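Grīnberga Facilities Help Desk
Ticket 556
Subject: Sorting tables in the Fludomska practice room: baskets, labels and desk height
Category: Furniture and room supplies
Priority: Normal
Status: Resolved
Opened by: Ona Grigaitė
Assigned to: Tarmo Dzene

Original request

The practice room is used for the household skills sessions, in which items are taken from a tabletop and placed in the basket that matches a written label. The following problems have been noted and are submitted together, as they concern the same furniture.

1. The tabletop does not remain at the height at which it is set. It was set to 90 cm in the morning and measured 88 cm after lunch.
2. The paper labels shift when a basket is moved. On one occasion the "fruits" label was found under the wrong basket.
3. The two orange baskets are exchanged between sessions. The larger one should be kept for fruit.
4. Cleaning staff have asked which tables may be moved and which may not.

The room is required again in the first part of December. Please advise whether the session should be relocated.

Update 1, Tarmo Dzene, 9:40 a.m.

The request has been received and the room has been visited. Relocation is not considered necessary at this stage. The white standing desk is adjusted by means of the control panel on its leg column. The panel was found to respond to a light touch, including when a person leans against the column.

The desk was raised and lowered through its full travel on two occasions. No fault was heard in the column and the top came to rest level. It was then left at 90 cm with both baskets in their usual positions.
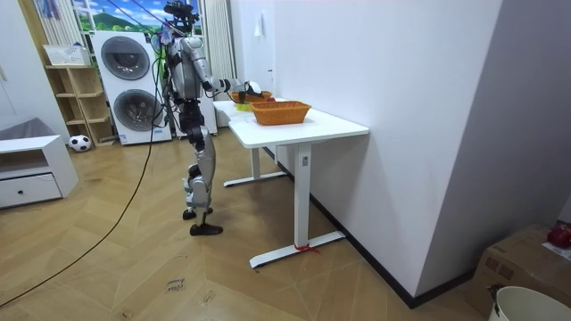
The height was checked again at 11:15 a.m. and remained at 90 cm. On this basis the earlier drop is attributed to the panel having been pressed unintentionally. The lock setting was off. It has now been switched on: the down key must be held before any movement begins. A written instruction has been placed in the room binder under Furniture.

Item 1 will be kept open until the height has been confirmed over several further sessions.

Update 2, Ona Grigaitė, 1:20 p.m.

Thank you. The lock has been tried and is satisfactory. Items 2 and 3 are still outstanding. During the midday session the smaller basket was placed on top of its own label, and the participant had to ask which category it was meant for. A basket standing on its label gives no information at all, and staff have been lifting the baskets to read the paper beneath.

Heavier card has been requested from Supplies, who report that the Clovska card stock is on back order. An interim arrangement is needed.

Update 3, Tarmo Dzene, 2:05 p.m.

The following interim arrangement is proposed.

The label is to be laid flat on the table in front of its basket, on the side nearest the person sorting, and is not to be placed beneath it. The handwritten labels may continue in use provided that the writing can be read from a standing position. Each label is to be fixed at the two front corners with clear tape. Tape should not be applied to the baskets, as the weave does not release it cleanly.

The larger basket is assigned to fruit and is to stand on the left. Items waiting to be sorted are to be kept in the open middle part of the table, with sufficient space between them that each can be picked up without disturbing its neighbor. Baskets are to be emptied and wiped between sessions, including the corners of the weave, where crumbs collect. 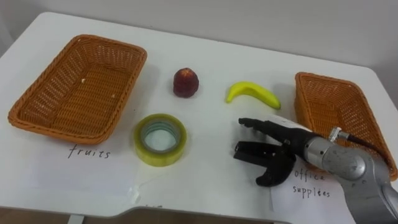

Baiba Lūse writes that the arrangement is acceptable, but asks that the tape be put away before the session begins. In her group a participant took the roll to be one of the items to be sorted, and there was some discussion as to which basket it belonged in. She also asks whether the word on the label could be written larger. Her participants read it without difficulty when seated, but several had to bend forward when standing.

Update 4, Tarmo Dzene, 2:50 p.m.

Both points are accepted. The tape is to be returned to the supply drawer once the labels have been fixed. Replacement labels will be written with a broad marker in letters at least 2 cm high. The same wording will be kept so that participants are not required to learn new category names.

With regard to cleaning, Drikosex wipes may be used on the tabletops. They are not to be used on the baskets, for which a soft brush or a slightly damp cloth is sufficient. The remaining stock is 100 wipes, and a further pack has been added to the monthly order.

Update 5, Kęstutis Butkienė, 3:30 p.m.

I am writing on behalf of the cleaning team in relation to item 4. We have in the past pulled the tables away from the wall in order to reach the baseboard, and have not always returned them to the same place. We would ask for a clear written rule. We would also ask whether the red ties on the foot bars are to be left on, as one was nearly removed in error.

Update 6, Tarmo Dzene, 4:10 p.m.

The rule is as follows. When the tables are placed end to end, their long sides are to stand against the wall and their tops are to be set to the same height, so that there is no step at the join. A table may be moved for cleaning if the baskets have first been taken off. It is to be lifted by two persons and must not be dragged, as the foot bars will mark the wood floor. The red ties are to be left in place.
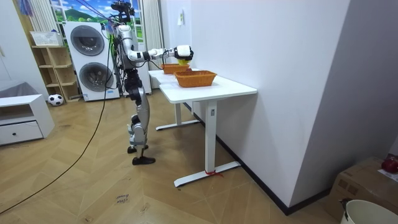

The passage between the tables and the washer-dryer is to be kept clear so that the appliance doors can be fully opened. Baskets that are not needed for the session should be stored on the open shelving and not on the floor. Loose items found on the floor at the end of the day are likewise to be placed on a shelf.

A one-page summary of these rules has been added to the room binder behind the furniture instruction.

Update 7, Ona Grigaitė, following week, 10:00 a.m.

The height has been checked before and after every session and has remained at 90 cm throughout. The labels have stayed in position. On one afternoon the baskets were again found exchanged, and they were corrected before the participants arrived. Surachet Onsri has suggested marking the underside of each basket with its category, and I would support this if Facilities has no objection.

Update 8, Tarmo Dzene, 10:35 a.m.

There is no objection. A fabric tag sewn to the underside is preferred to ink. Two tags have been requested and will be delivered to the practice room with the new labels.

Resolution

Item 1: closed. Lock setting enabled on the control panel.
Item 2: closed. Labels taped in front of the baskets; larger lettering supplied.
Item 3: closed, subject to delivery of the fabric tags.
Item 4: closed. Written rule placed in the room binder.

The back order for card stock is being followed under a separate Supplies request. Should the tabletop height change again with the lock enabled, please reopen this ticket and state the height shown, the time of day, and whether the baskets were on the desk.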